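The Room at Castedach

Got in at 2 in the morning. No lights on the platform, no taxi, just me and the bag and the rain coming sideways. The man at the guesthouse desk slid a key over without looking up. Room 249. Building had maybe three floors. I didn't ask.

My sister said don't go. Said it twice, then hung up, then called back to say take a coat. 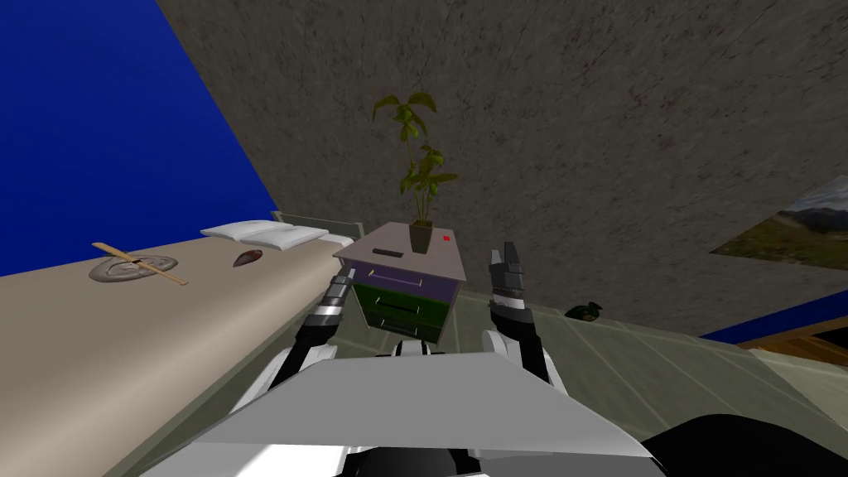 The letter was four lines long. It said our father had left something with the ferry company at Purko and it could be collected by family, in person, before the end of April. Storage owed: 600. Didn't say 600 of what. I'd brought cash in two currencies, folded in a sock.

Couldn't sleep. Lay there with my shoes on listening to the pipes. I kept working out how old he would of been when he last came through. Younger than me. That bothered me more than the pipes.

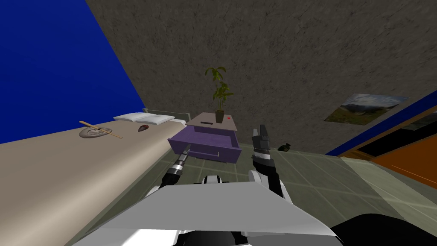
Up at 5. Walked down to the harbor in the dark, past the bakery, past a dog that followed me as far as the bridge and then lost interest. The Purko office was a window in a wall. The woman behind it read the letter, read it again, went away. I heard drawers. I heard her laugh at something, a radio probaly.

She came back with a box. Small, tied up in fishing line.

"Kan boat," she said. "He was on the Kan boat."

I said he sold insurance.

She shrugged. Took the money, gave half of it back.

The Other Side 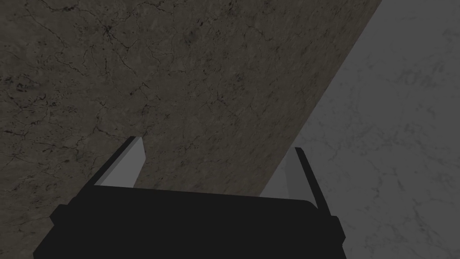 Poltimo

Forty minutes across. I hadn't planned it, the boat was just there with its engine going and the ticket was cheap. Sat on deck with the box on my knees. Gulls. A kid being sick into a hat.

Cut the line with my house key. Inside, a photograph of a garden wall, no people in it. On the back in his handwriting, Poltimo, behind the church. Nothing else. All those years of storage for a wall. 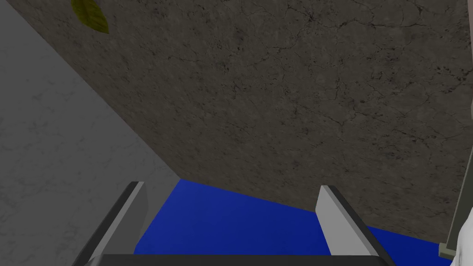

I found the church easy, there's only the one. Went around the back through wet grass up to my knees, holding the picture out in front of me like a fool. And there it was, the same wall. Gray stone, speckled, thin black cracks branching all over it, and one yellow-green leaf lying near the corner of the top slab. I put my hand flat on it. Colder than I expected. Then I heard a gate, and a woman's voice, older, calling out a name. Not mine. His.

I turned around.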